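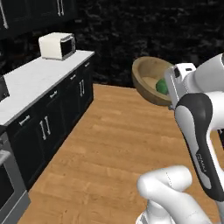 Aiguo Shi objected, on reading an earlier draft, that a planner given the true pose of every object in simulation has no perception problem left to solve, and that any result from it speaks only for the planner. We agree, and the split in this section follows from that remark.

Figure 4. Simulated kitchen: arm, wooden bowl and a green item inside it.

4.2 Carrying a filled container

In Surkex the bowl and its contents are planned for as one body. The planner limits tilt along the whole path and checks the arm against the counter and cabinets at each of 100 waypoints. Pose comes either from the simulator state or from Zeng, our estimator, which fuses a fixed view with a view from the hand. The two settings share all other code — only the pose source is switched.

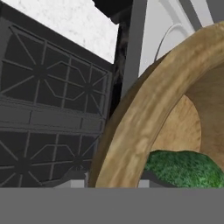 Hand view: bowl rim, green item, gripper

The hand view is the harder input. At close range the rim can fill much of the view while the gripper hides the lower part, so Zeng fits an arc to the visible rim and leaves the hidden side to the fixed view. We ran 173 episodes per setting and used 70 of them to tune the tilt limit. Those 70 are left out of the results in Section 5. When the two views disagree, the planner holds its last pose and asks for a new estimate.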